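제7장 가정의 전기 에너지와 소비 생활

학습 목표
가정에서 사용하는 전기 기기의 소비 전력을 이해하고 사용량을 계산할 수 있다.
대기 전력의 개념을 설명하고 이를 줄이는 방법을 제시할 수 있다.
주거 공간의 조건에 맞게 조리 기기의 배치와 사용 계획을 세울 수 있다.

주요 용어
소비 전력, 전력량, 대기 전력, 정격 전압, 부하, 사용 주기

7.1 들어가며

가정에서 쓰이는 에너지는 난방, 급탕, 조리, 조명, 가전 기기의 사용으로 나누어 살펴볼 수 있다. 이 가운데 조리에 쓰이는 에너지는 하루 중 특정한 시간대에 집중되는 특성이 있다. 아침과 저녁의 식사 준비 시간에는 여러 기기가 동시에 작동하며, 한 회로에 걸리는 부하도 이때 가장 커지기 쉽다. 따라서 조리 기기의 에너지 사용을 다룰 때에는 전력량의 합계와 함께 시간에 따른 분포를 검토하여야 한다.

전력량은 소비 전력과 사용 시간의 곱으로 구한다. 소비 전력이 큰 기기라도 사용 시간이 짧으면 하루의 전력량은 크지 않을 수 있으며, 소비 전력이 작은 기기라도 종일 켜 두면 상당한 양에 이른다. 전자레인지와 냉장고는 이러한 차이를 설명할 때 자주 비교되는 기기이다. 전자레인지는 몇 분 단위로 사용되지만, 냉장고는 전원이 연결된 상태를 유지하면서 압축기가 작동과 정지를 반복한다. 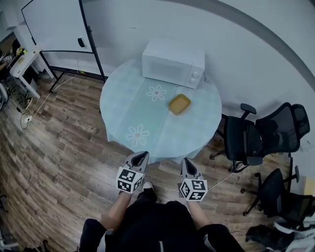 모리두 보일과 하웰 롤런즈는 플루몰로 지역의 202가구를 대상으로 한 조사에서 가구별 조리 기기의 사용 기록을 31일 동안 수집하였다. 조사는 11월에 실시되었으며, 참여 가구는 기기를 켠 시각과 끈 시각을 기록지에 적었다. 연구자들은 가구원 수가 비슷하더라도 식사 시간의 규칙성에 따라 사용 주기가 뚜렷이 달라진다는 점에 주목하였다. 이 조사의 기록지 양식은 이 장의 탐구 활동에서 다시 다룬다.

대기 전력은 기기가 본래의 기능을 수행하지 않는 동안에도 소비되는 전력을 말한다. 시각 표시부나 원격 제어 수신부를 갖춘 기기에서는 전원이 연결되어 있는 한 소비가 계속된다. 기기 한 대의 대기 전력은 작지만, 가구 전체와 한 해의 기간으로 확대하면 그 의미가 달라진다. 7.3절에서는 측정 방법을, 7.4절에서는 절감 방안을 설명한다.

생각 열기
자신의 가정에서 사용하는 조리 기기를 하나 골라 명판에 표시된 정격 전압과 소비 전력을 확인하고, 하루 사용 시간을 추정하여 전력량을 계산해 보자. 계산 결과는 와트시 단위로 기록한다.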